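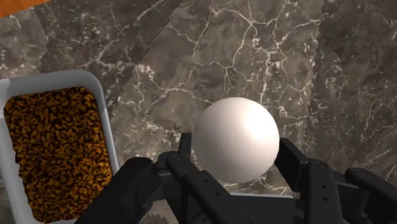 Household Tips: Checking and Filing Your Local Tax Bill
Updated 28th October

The Hananville bill comes in two parts. The first sheet gives the amount due. The second sets out what the money is spent on, and most households throw it away. Keep both. The notes below also apply to Lultport, except where stated.

Before you pay
Check the property band against last year's bill. A change of band must come with a separate letter. If there is no letter, write to the billing office and quote the reference at the top right of the first sheet.

Check the number of adults. A household with one adult pays a reduced rate, but the reduction is not carried over when an account changes hands.

Look for the line marked "special works". In Hananville it covers the Barua drainage scheme and is charged at a flat 45 a year per household, whatever the band. In Lultport the same work is paid for out of the general rate and has no line of its own.

Filing
Use one ring binder per property, newest bill at the front. Punch the sheets on the left — the reference number runs close to the right-hand edge. Letters go behind the bill they refer to. Keep everything for at least two years after you leave the property.

Printed bills fade if stored in soft plastic sleeves. Card dividers are cheaper and do no harm.

Paying in parts
Payment can be spread over ten months, with nothing due in the last two. A request to spread it over twelve has to arrive before the end of January to count for the next bill. Set the standing order for a few days ahead of the due date, as late fees are applied automatically.

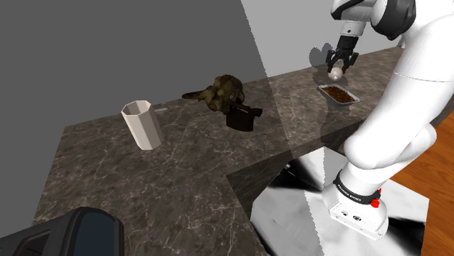
Can a household object to the special works charge?
The charge itself can't be appealed, but the way it has been applied to your property can. Write within 13 weeks of the date on the bill, enclose a copy of both sheets, and state which property you believe has been charged wrongly. Go on paying in the meantime. Any money owed back is taken off the next instalment.

Reading the spending sheet
Figures are in thousands, so an entry of 400 means 400,000. Grants to outside bodies appear on the back, but only those above 500 are listed singly. Smaller ones are grouped under "other support" — the full list is held at the billing office and can be read there without an appointment.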